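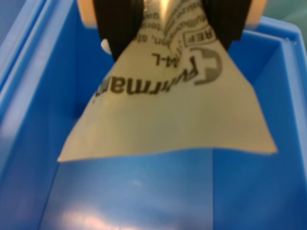 What should a hospital stores department budget for first when it buys a picking arm?
The work around the arm. Bins, benches, fingers, cabling and staff hours need their own lines in the budget before anyone asks for a quote on the robot itself.

Most stores managers start at the other end. They see an arm at a trade show, take home a price, and put that price in the capital request for January. By summer the arm is in the building and the money for everything else has to be found from somewhere. Selton, a supply depot that packs procedure kits for a group of clinics, did it that way the first time and has since written up how it would do it again.

The depot handles 265 stock lines. When planning began, the intention was to automate all of them. A week with the pick sheets changed that. A small share of the lines made up most of the picks, and they were nearly all light things: sterile pouches, masks, small cartons, capped tubes. The rest were bulky, fragile or seldom ordered, and those stayed with the people who already picked them.

Cutting the list made the specification shorter and the quotes easier to compare. Two suppliers were asked to price the same job, Jitberg and Bassey. Jitberg came in lower on the arm and higher on installation. Bassey included a frame and a bench but charged separately for training. On the first page of each quote there was a clear winner, and by the last page there was hardly anything between them.

Thin packaging took up more of the budget than expected. A sterile pouch is light, but it folds when it is pinched and swings when it is lifted, and its printed side may end up facing any way at all. If the depot needs to scan a reference number after picking, that has to be in the specification from the start. Adding a second reading station afterwards cost Selton more than the fingers did.

Fingers are worth a line of their own in any case. Pads wear, and a pair that suits a flat pouch may not suit a stiff box. Selton now holds spare pads on the shelf and treats them as a consumable, ordered with the gloves and tape.

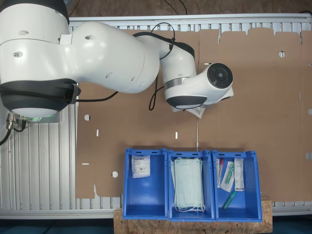

Three blue bins in a row on a wooden board, with the arm mounted over a frame of slotted aluminium profiles.

Bins are cheap, and they are also where the first savings tend to be made, usually wrongly. Mixing old and new stock with slightly different rims means every position has to be taught again. Buy the full number in one order, all the same size and colour, with a few over for breakages. Selton settled on open plastic bins, one kind of item in each where volumes allow, and a mixed bin for slow lines.

The bench can wait. Selton's advice is to spend nothing on a finished worktop until the layout has stopped moving. Board and flattened cardboard will do for trials, and a hole in the wrong place costs a few minutes. A machined top ordered in the second month of the project was scrapped before it was fitted, because the bins had moved by a hand's width.

Software was the hardest item to forecast. The depot chose a package called Vustine, licensed by the year, and the licence has to come out of the running budget. Finance teams that approve the purchase as capital can be caught out when the renewal arrives. Ask for the renewal price in writing, and ask what happens to the taught positions if the licence lapses.

Then there are hours. Someone has to fill the bins, clear dropped items and stop the arm when a carton is crushed. Selton allowed 13 hours a week for this at the start and was using 11 by the time the cell had settled. It had hoped for far fewer – the original business case had left the figure out altogether.

Payback was set at roughly 2 years, counted from the first working shift and not from delivery. The gap between those two dates was long enough to matter. Guarding, electrical checks and a risk assessment all fell inside it, and each needed a visit from someone outside the depot.

For a department drawing up its first request, the depot suggests a trial budget kept apart from the main one, with its own end date. It should cover hire of an arm, a set of bins, some plain board and enough real stock to spoil. Expired stock is fine for this if it is kept well away from the live shelves and marked clearly. Suppliers will often lend the arm, but they rarely lend the person who sets it up, so get a day rate before the van arrives.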